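Plenholm Tabletop Bin – the little one I keep going on about

If you've been in my shop for more than five minutes you've probably heard me mention this bin. I've finally given it its own page so I can stop retyping the same email.
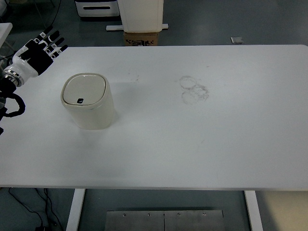 I started selling these in August, mostly because I wanted one for my own sewing table and the smallest order Plenholm would take from me was a carton. I figured I'd keep one, give a few away at Christmas and be stuck with the rest. They were gone in nine days! So I ordered more, and then more again, and now they live on the shelf by the register permanently.

What it's for

Thread ends. Fabric snips. Tea bags. Pencil shavings, cotton pads, the backing paper off stickers, those tiny plastic tags that come on new socks. All the stuff that's too small to get up for, so it ends up in a sad pile next to your elbow (or in my case, in a mug, which I then try to drink out of).

I know you can use a bowl. I used a bowl for years. A bowl is fine until somebody opens a window or a cat walks past, and then you have thread ends in places you didn't know you had. The lid is the part I was after.

People buy them for all sorts of things, though. I've sold them for dressing tables, for a dental office front desk, for a camper van and for a model railroad. One lady bought three and told me they were for clothespins, dog treats and "the other thing", and I didn't ask.

Size and the practical bits

Color: cream (see the note on colors further down)
Height: 8 inches with the lid on
Width: 5 and a half inches at the top, a bit less at the base
Holds: a little under half a gallon
Weight: 12 ounces empty
Liners: optional, sold separately

I measured mine with a tape on the kitchen counter, so if you're trying to squeeze it into an exact gap, leave yourself some wiggle room. You'll also need space above it to get your hand in. I had mine under a low shelf for a week and it drove me nuts.

Liners

You don't need them for dry stuff. I never bother with one at the sewing table, I just tip it into the big trash can and give it a knock. For tea bags or anything bathroomy you'll want one.

I stock the Wesow mini liners in rolls of 46. They fit with enough left over to fold down around the rim. Regular grocery produce bags work too, but they bunch up at the bottom and the lid doesn't sit quite flat. If you already have a drawer full of produce bags (who doesn't), try those first and save your money.

Cleaning

Warm water, dish soap, soft cloth. Don't use the scratchy side of the sponge – I did, on my very first one, and it now has a dull patch that I look at every single day. It's not for the dishwasher either. Plenholm says hand wash only and I haven't been brave enough to test it.

Light colors do show marks. Coffee wipes off mine if I get to it the same day. Turmeric doesn't. I made a curry, I put the paper towel in the bin, and that bin now lives in the garage with picture hooks in it.

How it compares with the Stidaria one

I get asked this a lot. I used to carry the Stidaria desk bin as well and I still have a couple left in gray. It's taller and narrower, it holds more, and it costs four dollars less. If you mostly throw away paper, get the Stidaria, really. What I didn't like was that it tipped over when I caught it with a sleeve, and I catch everything with a sleeve. The Plenholm sits lower and I've only knocked it off the table once, carrying a quilt.

The other one people ask about is the Rawat pedal bin, but that's a floor bin and a good bit bigger. Lovely for a bathroom. I don't sell it, so you'll have to look elsewhere.

Colors

Cream only for now. Plenholm had a sage green listed last year and I had a waiting list going for it, and then it disappeared from their order form. I've emailed twice. If it comes back I'll put it on this page before I put it anywhere else, so there's no need to call the shop and check (you know who you are).

The cream is a warm one. Next to bright white walls it can look a little yellow, and next to wood it looks great. Screens are funny about pale colors, so if you're matching it to something, come in and see it, or send me a note and I'll tell you what I think.

Price and shipping

The bin is $19. A roll of liners is $4. Shipping is a flat $7 anywhere in the lower 48, and free if your order comes to $57 or more. Three bins gets you there exactly, which was a happy accident of math.

I pack orders in the morning and take them to the post office after lunch. If yours shows up cracked, send me a photo within two weeks and I'll mail another one. Keep the box until you've looked it over, please.

Returns are 30 days, unused. I can't take back one that's had tea bags in it. Someone did try.

Stock

I have plenty right now, 712 liners' worth of shelf chaos notwithstanding (I miscounted a delivery and there are loose ones everywhere, so ask me for a couple of freebies with your order). Price last checked 20/03/2023.

Item code for phone orders: PL-TB-CREAM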